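Lestden Household Plastics Pilot: Progress Report to the Gachanja Fund
Prepared by Finn Ackermann, project lead
Period covered: up to the end of February

You asked for a plain account of where the pilot stands, so I will start with the number I trust least. Multis, our hauler, reports 3710 pounds of hard plastics collected from the Lestden drop-off points. That figure comes from truck weights, and the trucks also carry whatever else people throw in. I would not put it in a press release yet.

The drop-off points themselves are open and in use. We planned for 17 and all of them are in place, including the two behind the library that were held up by the parking dispute. Residents do seem to like them. Whether they are bringing us things that would otherwise have gone in the trash is a separate matter, and the sign-in sheets can't tell us.

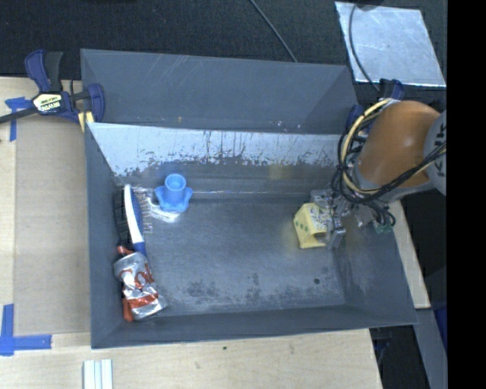
3 min read

Mixed items remain the main problem. A hairbrush is a good case: handle, pad and bristles are often different materials, and no buyer we have spoken to wants it. Our flyer says "hard plastics," which people quite reasonably take to mean anything plastic that feels hard. I argued against that wording in the fall and still think it should go.

Pilel, the reprocessor, says it can take 55 percent of what we send. I have asked twice how that share was worked out. The answer both times was a slide with no sample size on it. Until we see their weigh slips, please treat the number as a sales estimate.

Spending is on budget, mostly thanks to the outreach job we never filled. That is a saving on paper only. The school visits have not happened, and I don't see how we meet the education target in your grant letter without them. I would like to move the unspent wages to a part-time post and lower the target to five schools.

The resident survey came back positive, but it was handed out at the drop-off points to people who were already using them. I have left the results out of this report. A mailed survey would cost more and would probably make us look worse.

Before the next payment I need two decisions from you: whether the flyer can be rewritten without a new round of approval, and whether you will accept Pilel's weigh slips in place of the outside audit. The draft flyer and the budget sheet are attached.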